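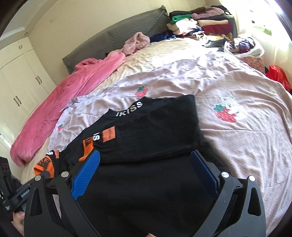 How to prepare your home for a first cleaning visit

This guidance is for households that have booked a first visit with Ludel Home Cleaning. It explains what should be done before the team arrives, what may be left to us, and how to raise a concern afterwards. Regular customers may also find it useful before the annual deep clean in December.

Step 1. Confirm the details of your booking

Your confirmation message lists the rooms to be cleaned, the length of the visit and any additional tasks you have requested. Please read it in full. Ovens, the insides of windows and the interiors of cupboards are not part of a standard visit and must be added at least two working days in advance. Changes may be made through your Pakzad account or by telephone.

If the property is larger than stated on the booking form, please tell us beforehand. The team leader cannot extend a visit on the day where another household is waiting.

Step 2. Arrange access

You do not need to be at home. Customers who prefer to be out may leave a key with our office or use a key safe. Codes should be entered in the access section of your account and not sent by text message. Please also tell us about alarms, shared entrances and parking permits. Where a permit is required and has not been provided, the cost of parking will be added to your invoice.

Step 3. Clear floors and surfaces

Our cleaners will dust, wipe and vacuum any surface they can reach. They will not sort personal papers or decide where belongings should go. The evening before the visit:

Put away letters, medicines and jewellery.
Pick up toys, cables and shoes from the floor.
Empty the kitchen sink, or load the dishwasher.
Leave clean bed linen at the foot of each bed you would like changed.

Items left on a worktop will be lifted, cleaned beneath and returned to the same place. Heavy furniture is not moved. A sofa or bed on castors may be moved if you have asked for this in writing.

Step 4. Tell us about delicate materials

Natural stone, waxed wood and unsealed grout can be marked by ordinary products. Please list them under "Surfaces" on the booking form. The team carries Stuvero neutral cleaner for these areas — if you would like a product of your own to be used, leave it out in its original container with the label intact.

Step 5. Make arrangements for pets

Dogs and cats should be kept in a room that is not being cleaned, or moved between rooms by someone at home. Cages and tanks are dusted on the outside only.

Step 6. Check the work

The team leader will leave a completed checklist in the kitchen. Please compare it with your booking on the same day. If something has been missed, write to Libor Kubíček, Customer Care Manager, within 4 days. A return visit to put the matter right is free of charge. Damage should be reported in the same way, with a short note of the item and the room — claims of up to £300 are settled by our own office, and larger claims are passed to our insurer.

Cancellations

A visit may be cancelled without charge until noon on the previous working day. After that time, half of the fee is payable.

Page last reviewed: 14 January 2026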